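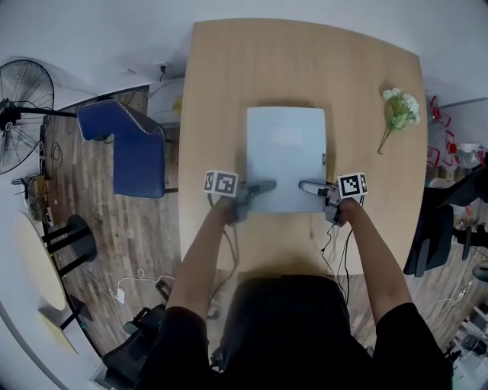
Chiyo Tamura

The advice was to keep two things on the table and move everything else out of the room. It came from a newsletter called Kinenetti, which my cousin Sayaka forwards to me with the subject line "thoughts??" as though I might have none. The idea is that a table wants one flat thing and one tall thing. The flat thing gives your eye a place to rest, and the tall thing gives it somewhere to go after that. I don't know where my eye has been going all these years without help.

I did it anyway. I had been complaining about the table since we moved in, and it seemed unfair to keep complaining and keep turning down suggestions. So for most of August the table has held a light blue-gray board and a sprig of fake flowers, and I have opinions.

The table first. It's light wood, pale oak grain, rounded corners, and it came from Hamada, the secondhand place by the Clundaneck bus stop, which calls itself a furniture archive. It cost 166 dollars. I was told that was low for the size. I've been told that about everything I ever bought there, including a lamp that turned out to have no insides. I do like the corners. I have walked into enough square tables to have a view on corners.

What I don't believe is the claim that a pale table makes a room look bigger. People say this with total confidence. The room is the same size it was with the dark table, and I still have to turn sideways to get past the blue chair. What a pale table does do is show you every single thing you put on it. A pen looks like clutter. A receipt looks like a crime. With the old table you could leave the mail out for a week and it just sank into the general gloom, and I miss that more than I expected to.

So, the board. It's flat, it's a rectangle, it has a small label on one edge. Kinenetti recommends a "grounding surface" and says it should be a cool color if your table is warm. I have read the paragraph on grounding surfaces four times and I still can't tell you what one is for. You may put things on it, apparently, but you shouldn't put many things on it, and you should sometimes put nothing on it, so that it can "hold the space." The table was already holding the space. The table is a much larger flat thing and it was there first.

My friend Sreekumar, who is kinder than I am about this kind of stuff, thinks the point is the border. If there's a rectangle, you stop your mess at the edge of the rectangle. I said that was a nice theory and asked whether his own mess stops at edges. He changed the subject to his car.

And to be fair to the theory, I tested it. I put my keys on the board for a week, and nowhere else. It worked for a while, and then the keys were joined by a charger and a pack of gum, and the gum was half on and half off, and after that the border was over. A border only works on people who were going to be tidy anyway. I suspect that's true of a lot of organizing products, and I suspect the people selling them know it.

There's also the question of where it goes. The newsletter says never dead center, because centered things look like a waiting room. It also says never at the edge, because that looks like you forgot it. What's left is a band a few inches wide where the board is allowed to be, and I've spent more evenings than I want to admit nudging it up and down in there. Straight looks stiff. Slightly turned looks like somebody bumped it. I showed Sayaka both and she said she preferred the other one, both times.
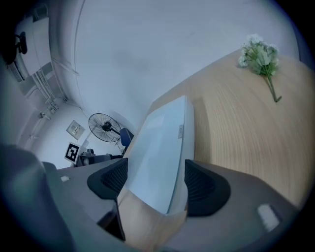 The flowers are a longer story, or at least a more irritating one. I've been against fake flowers my whole adult life. My mother had a basket of them on top of the TV and they collected a kind of gray felt, and once a year she washed them in the bathtub with dish soap and hung them over the shower rail like socks. That's my reference point. If you'd told me I would own any, I'd have been a little insulted.

Mine are white and green, little clusters of blossoms with green leaves, on one thin stem. I bought them at Bradetti for 19 dollars. The woman at the register told me they were "very true to life," and I'd like to know which life. They're pleasant. From the doorway you could be fooled, if you were carrying groceries and thinking about something else. I'm not going to pretend I hate them, because I don't, and that's been annoying too.

The newsletter wanted the tall thing in a vase. I tried three. In the first one the stem leaned, in the second one it leaned the other way, and in the third it stood up perfectly straight and looked like it was waiting to be called on in class. So I laid it down on the table by the board, on the right, with the stem pointing off on a slant, and that's the best it has ever looked. I realize a tall thing lying down is no longer tall. I've broken the only rule the system has. The table looks better for it, and I don't know what that says about the system.

Sayaka says I should write to the newsletter and tell them. The newsletter has 3,000 subscribers (it says so at the bottom of every issue, which I'd stop doing if I were them) and I doubt they're short of emails from women with a stem.

Now the part I really don't buy, and the reason I started writing this at ten at night when I should have been doing the dishes. All of this advice stops where the tabletop stops. You clear the table, you place your flat thing and your tall thing, you stand back, and the table looks fine. Then you look down. There are white power cords all over the floor next to it, in a knot, with a white adapter lying there too like something off a present. There's a black cord coiled up by the wall that I have plans for. Another one hangs down the wall toward the socket. The black fan is over in its corner, and a fan isn't something you can style. It looks like a fan. It's August and it's staying.

I went back through every issue Sayaka had sent me, looking for the word "cord." It comes up once, in an ad.

I think this is because cords don't have a flattering answer. You can buy a box to hide them, and then you have a box on the floor with cords coming out of both ends. You can buy clips, and I have, and they let go of the wall in the night with a small ticking noise. You can tie them up, which is fine until you need one, and then you're on your knees at the socket undoing a knot you made yourself. I spent 22 dollars on sleeves, the zip-up kind. They're in the drawer. I got one cord into one sleeve and it looked like a snake that had eaten, and I took it out again.

Tetsuya upstairs has the only cord method I respect, and it's that he has lined the whole lot up under the sofa and doesn't move the sofa. I don't have a sofa on that side. I have a chair. The chair is upholstered, blue with white stitching along the back, and I've turned it sideways so its back is to the table, which no magazine would allow. You can sit in it and look at the other half of the room, where there's less going on. It's the best decision I've made in there and it was free.

The floor itself I've given up having feelings about. It's brown, it has plank lines, it looks like wood and isn't. The landlord calls it "wood" in the listing and I've decided that's between him and his conscience.

So do I recommend it, the flat thing and the tall thing? I recommend clearing the table. That part works, and it would work with no board and no flowers and no newsletter. Take everything off, wipe it, be strict about what goes back. It took me one evening, most of which was finding out that I own five tape measures. Whatever you put on it afterward will look deliberate for a few days, and I mean whatever. I'm fairly sure a potato would do it.

The board I'm keeping until I figure out what it's for or until somebody asks me for it. Sayaka has asked already, in the voice she uses when she isn't asking. The flowers are staying too. I picked them up yesterday to wipe underneath and noticed I was being careful with the leaves, and I put them back on the same slant.

If you've solved cords, the comments are open. Please don't suggest the box.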